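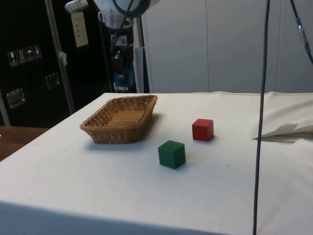
Padmavathi Suvarna

December, gripper bench, a bit after 14:00

Start of the Kenton vs. Clarnen finger comparison. Task is the usual: red cube in basket, green cube in basket, reset, repeat until morale drops. Both go back on the white cloth with the basket left of them at a slight angle, red toward the back, green toward the front.

Kenton fingers first. 23 runs. They close fast and hold well, and they have strong opinions about wicker. Seven of the runs ended with a fingertip brushing the rim on the way in and the basket going for a walk. Nothing got dropped, so by the letter of our scoring sheet these are successes. I have marked them with a squiggle.

Clarnen fingers after that, same 23. Softer pads, slower close, only two rim touches. On the other hand they dragged the cloth twice when going in low for the green cube. I raised the approach height a hair and the dragging stopped, along with most of my confidence that the two sets are still comparable. Will rerun Kenton at the new height.

Controller: still the Grarkis box. It threw error 857 once between sets. The manual lists 856 and 858. Power cycled, carried on.

Camera: green cube's mask gets ragged along the shadow side, red is fine. Tried lowering the lamp – worse. Put it back where Catterall's setup notes say it goes, and where I had said it didn't need to go.

To do:
rerun Kenton at new height
flatten and tape the cloth at the back right corner, it's bunching
tie back the black cable hanging down the front on the right
ask Grarkis about 857
agree on what the squiggle means before anyone makes a plot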